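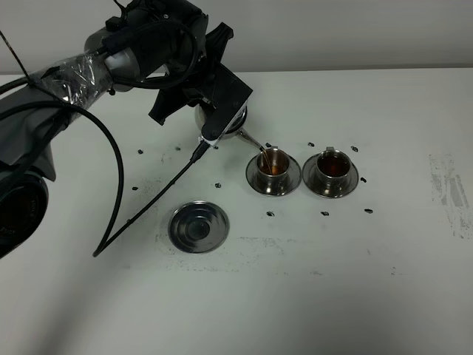 Tea on the white table, metal teapot and stainless steel cups

Stainless steel tea set and a marked white tabletop – how do I clean both?
Asked by Leonie Meinecke, Kencombe
20 July 2012
Viewed 2207 times

I have a small stainless steel teapot with a curved spout, plus cups and saucers to match. We drink strong black tea and the cups have gone brown on the inside. Dish soap does nothing for it. The saucers have rings pressed into them and the tea dries in the grooves.

The pot also dribbles down the outside of the spout if I pour slowly. Is that normal for a pot this size or should I take it back?

Second part of the question is the table. It has a white matte top and there is a grey streaky mark on it that I think is old tape glue. The mark was there when I got the table in June. I don't know what the top is made of so I am nervous about using anything strong. There is a metal fitting in the tabletop near it, with dark screw heads or holes set around it, and I don't want liquid getting down there.

2 answers

Elfriede Weidemann, Rultville
Tea set

Baking soda for the cups. Put a spoonful in each, add enough hot water to make a paste, leave it 10 minutes and rub with a soft cloth. Rinse well. For the grooves in the saucers use an old toothbrush and the same paste, going round with the rings and not across them. Don't use steel wool. I did that to a Forsberg pot years ago and the shine never came back.

For the inside of the teapot, fill it with hot water and a tablespoon of baking soda and leave it overnight. Don't scrub the spout, just run water through it.

The dribble is common with small pots. Fill it to nearly three-quarters and tip it a bit faster. A dab of butter under the lip of the spout works too, but you have to do it every time.
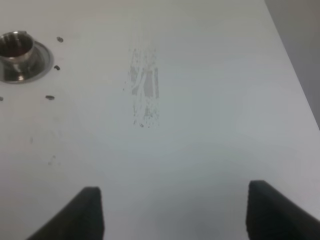 Table mark

Try warm water and dish soap first, with the cloth well wrung out. Hold it on the mark for 10 minutes and then push at the edge with an old plastic card. Tape glue often rolls up once it softens. Work away from the metal collar and tuck a dry rag around it before you start.

If some is left, dab on a little cooking oil, wait, and wash it off with soap. Keep acetone off it until you know what the top is.

Hauke Ackermann, Fondov

I'd use rubbing alcohol. Test it underneath first. Took the glue off mine but left a dull patch, so maybe not on a matte top. Vinegar also works on the cups.

Comment from Leonie Meinecke: Thanks both. Will do the cups tonight.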